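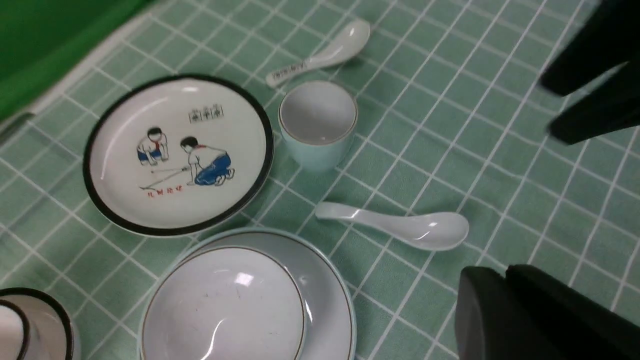 The Flood Warning Bravthorpe Laughed Off

I grew up two streets from the river in Bravthorpe, and if you went to school there when I did, you knew about the town surveyor and his bucket. Kids used to act it out at recess. One kid was the surveyor, waving his arms and hollering about the dam, and everybody else got to throw grass at him. I threw plenty of grass, I'm sorry to say.

It took me thirty years and one very dusty afternoon in the county archive to find out what he'd said. The joke version has him running down Main Street with a bucket of river water. The paper version is a letter, three pages long, typed, very polite, addressed to the mayor and council. He'd measured the seep below the old Katona dam every morning for 37 days (yes, with a bucket, that part's true!) and it was getting faster. He wanted the reservoir drawn down before the April rains. That was all he asked for.

The council gave him 3 minutes. I've read the minutes of that meeting more times than I can count and they still make my stomach drop. One member wanted to know whether he'd be bringing an ark next time. The mayor thanked him for his "continued interest in plumbing." Then they moved on to parking, and parking took up the rest of the evening.

You have to remember what the town was like then. The Pidonell mill had just come back from a long layoff, and the mill ran on that water. Drawing down the reservoir meant shutting the place for weeks, right when people had started buying shoes for their kids again. My grandfather worked there. He'd have voted to throw the surveyor in the river, and he was a gentle man.

So I don't find it easy to be mad at the people who didn't listen. What gets me is the laughing. A council can look at a warning, decide it costs too much, and say so out loud. That's a rotten decision, but it's a decision, and somebody has to put their name on it. Bravthorpe made a joke and went home to bed.

The dam let go a little before 4 in the morning. Of the 613 houses in the lower town, 600 took water. The folks downstream in Trustarbridge heard the mill whistle and got up the hill, and people there will still tell you about standing in the dark in their nightclothes, listening to it come.

The surveyor ran for council the next year, by the way. He lost! Folks said he was gloomy. He moved to Trustarbridge, where they put him in charge of the levees, and he went on writing long, polite letters until he retired. I've read most of those too. They answered every one.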